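Plollilo Heated Airer – Owner's Guide
Section 4: Drying a Mixed Load

Read this section before the first full load. The box says "dry in an evening." We would treat that as a hope. Drying time depends on the room, the spin speed of your washer and how much you hang, and the airer controls none of those.

4.1 Before you switch on

1. Spin the load a second time. An extra spin costs very little and does more for drying time than any setting on the control panel.
2. Stand the airer on a hard, level floor. Lock both leg braces until they click. If only one clicks, fold the airer and start over.
3. Leave a hand's width between the bars and the nearest wall.
4. Open a window a crack or run the bathroom fan. The water has to go somewhere, and a closed room in November will put it on your windows.

CAUTION: Do not use an extension cord. Do not hang anything that is still dripping. The bars are sealed, but the control box on the left leg will not put up with a steady drip.

4.2 Reading the care label

Check the label on every item the first time it goes on the airer. Labels are less useful than they look. Many are written to protect the maker, and "do not tumble dry" sometimes means only that the maker never tested it. Still, follow them for wool, anything with elastic, and anything printed.

5. Find the label in the side seam or at the back of the neck.
6. Look for the square. A square with a circle inside refers to tumble dryers and does not apply here. A square with three vertical lines means drip dry, so keep that item off the airer altogether.
7. If the label is faded or missing, use LOW and check after an hour.
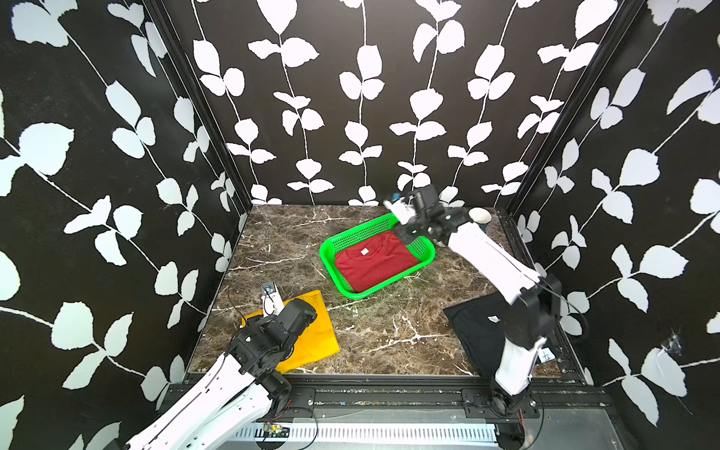
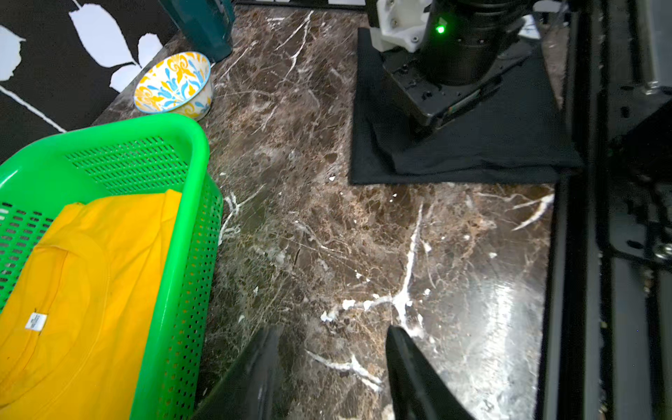

A yellow T-shirt lies folded in the green basket in the second picture, with its small white care label showing.

Setsuko Nishimura wrote to us that she had ignored labels on T-shirts for years, ran everything on HIGH and never lost one, so why the fuss? Fair enough for plain cotton. She did add that a pair of leggings had gone wavy at the waist, and we would put that down to the heat.

4.3 Loading the bars

8. Hang heavy items on the outer bars and light ones in the middle. The middle bars run warmer, whatever the leaflet says about "even heat."
9. Lay T-shirts over two bars, so that air can pass up through the body of the shirt. Over one bar they dry with a crease and stay damp along the fold.
10. Turn heavy items once, halfway through.
11. Keep the total under 12 kg wet weight. A double bed sheet and four towels will come close to that.

NOTE: The cover (sold separately as the Zirkedine Hood) does hold warmth in. It also holds moisture in. In our own trials it helped with shirts and made no difference we could measure with towels. Try a borrowed bed sheet from your own closet before you pay for one.

4.4 Settings

LOW – knitwear, prints, anything you are unsure of.
HIGH – cotton, linen, towels.
TIMER – shuts off after four hours. It does not sense whether the clothes are dry, despite the little leaf symbol on the button.

The airer draws 620 watts on HIGH. Whether that is cheaper than a tumble dryer depends on how long you leave it on, and people tend to leave it on. Use the timer.

4.5 Taking clothes off

12. Switch off and wait ten minutes. The bars stay hot.
13. Feel seams, cuffs and waistbands. If these are cool to the touch, they are probably still damp.
14. Fold only what is fully dry. Clothes put away damp will smell by the end of the week, and no scented sachet fixes that.

If the power light blinks and the bars stay cold, see fault code 2593 in Section 7.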